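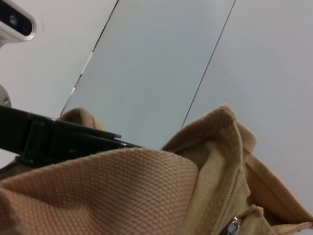

Canvas bags don't wear out, Hằng La told me, they just get promoted to worse jobs. The work bag becomes the gym bag, the gym bag becomes the bag of other bags, and the bag of other bags ends up in the boot of the car, where it holds jumper leads until one of you dies.

I mention this because I have reached the age at which a person owns a canvas messenger bag and has opinions about it. Mine is tan. They are all tan, or khaki, or something the shop calls sand, and after a few years on Melbourne trams they converge on the colour of weak tea.

The appeal is obvious enough. Leather wants to be looked after, nylon squeaks, and a backpack on a grown man in a good coat says he has been sent to the shops by his mother. Canvas asks for nothing. In return it refuses to stand up. Put a canvas bag on a table and it sighs, folds at the waist and swallows its own opening, so that every search for keys begins with a search for the bag's mouth.

I took the problem to Tươi Bùi, who repairs bags in a narrow shop called Ritora, behind a bakery in Footscray. She has a long bench, a heavy sewing machine and very little patience with the word "heritage". My own bag had come in with a tired strap. She held it up by one corner, the way you'd hold a fish you suspected.

"You pack it like a bin," she said.

It was a fair assessment. She tipped out a phone charger, four pens (one working), a library book I had already paid for and a muesli bar of some antiquity. Then she showed me the trick, if you can call it that. You take the top by both corners and pull it open before anything goes in. Flat things go against the back. Heavy things sit on the base, in the middle, so the bag has a reason to stay upright. The strap goes over the far side, out of the way, instead of hanging down the front where it catches every door handle in the building. 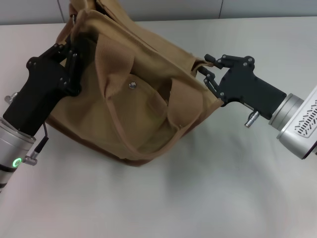
Both corners up: a canvas messenger bag with its strap looped across the front.

Straps are where the money goes, according to Bùi. People inspect the cloth, admire the buckles, and never give a thought to the webbing, which does all the work. She likes it thick and closely ribbed, with the stitching at each end running in a box and a cross. A single row of stitches is, in her view, a rumour.

Zips come next. Most of the ones she is handed as broken are merely full of lint, and she cleans them with an old toothbrush and a rub of candle wax. Snaps she replaces without comment. Flaps she regards as a form of vanity, though she concedes they keep the rain off.

I asked what she carries herself. A Rondine, she said, bought second-hand and resewn twice. She had tried a Taline for a winter and found it "all pocket". The new Stoyanova was on the shelf behind her, waiting on a strap, and she would say only that its owner had paid a lot for the lining.

As for washing, opinion is divided. La puts hers through a cold cycle every November and hangs it on the line upside down, where it frightens the cat. Bùi would sooner you used a damp cloth and lived with the stain. Canvas shrinks, she says, and it never shrinks evenly, and then people come in asking why their laptop has grown.

I collected mine on 1st March. The strap is new, a shade darker than the rest, and the bill was $97 — more than I paid for the bag. I pulled it open at the corners and laid the library book flat against the back. By the tram stop it had folded over on itself again, with my ticket somewhere underneath.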